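White tables in a shared workroom, yes or no?

Last updated: Thursday
Reading time: 2 min

nostasari_90
We finally picked tables for the new workroom and I'm so happy! White tops, rounded edges, 142 each from Trurner. The light bounces off them and the whole place feels bigger. Anyone else gone white?

slanina
Love the look, but white shows every scuff. I went back to gray after one winter.

ernano
Scuffs come off mine with a damp cloth and a dab of baking soda. Rounded edges are the real win — my hips thank me daily!

slanina
Some do, some don't. Mine had marks that stayed put, and the glare gave me a headache by 3.

nostasari_90
Glare is fair, there's a soft patch in the middle of ours. Still wouldn't swap. We have polished concrete underneath and the chairs with casters glide on it (maybe a bit too well).

ernano
Ooh, concrete! Did you keep the yellow floor line? Show us!

nostasari_90
Kept it, I like it. Blue tray is on the table too, best color in the room.

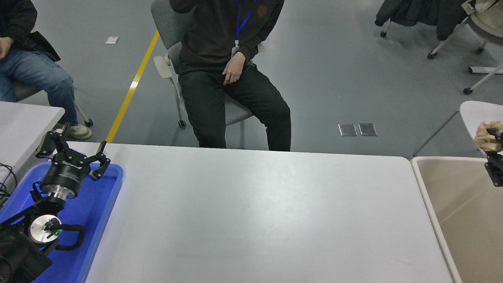 White table, blue tray, concrete floor

Contact | © Trurner Boards | Back to top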